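Sound Carry-Over Between Rooms in Shared Student Housing
Project report, second year
Rehema Mwakalinga
June 24, 2024

Background

Stellside is a block of student apartments built in two stages. Residents of the older wing have complained for several years that they can hear conversations from the next kitchen. The newer wing, Vimlow, gets few complaints. I wanted to find out whether the difference could be measured with basic equipment, and how much of it came from the wall itself and how much from gaps and hard surfaces in the rooms.

Method

I played a recorded voice track through a speaker in one kitchen and measured the level in the kitchen next door. The speaker stood 2 meters from the shared wall. Each reading lasted 40 seconds and was repeated 5 times with doors and windows shut. Refrigerators were switched off during the readings. Background noise was measured before each set, and any set taken while someone was using the stairs was thrown out and done again. 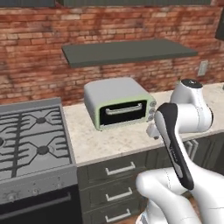
Department of Building Studies, Housing and Acoustics Group

Hard finishes such as brick and stone reflect most of the sound that reaches them. A kitchen with bare walls and a solid countertop will usually sound louder to the person standing in it than a bedroom of the same size. This affects the level in the source room, so I compared the difference between the two rooms and did not use the receiving level alone.

Results

The wall in the older wing blocked less sound than the one in Vimlow at every pitch I tested. The gap was widest in the range of normal speech. Sealing the pipe openings under the sinks with putty closed part of it. Hanging a thick blanket in the source room lowered the level there but made little change to the difference between rooms.

Limits

The meter was a basic model and was not calibrated by a lab. Only one pair of kitchens was tested in each wing, and the two pairs are not exactly the same size. Low sounds, such as footsteps and washing machines, were left out.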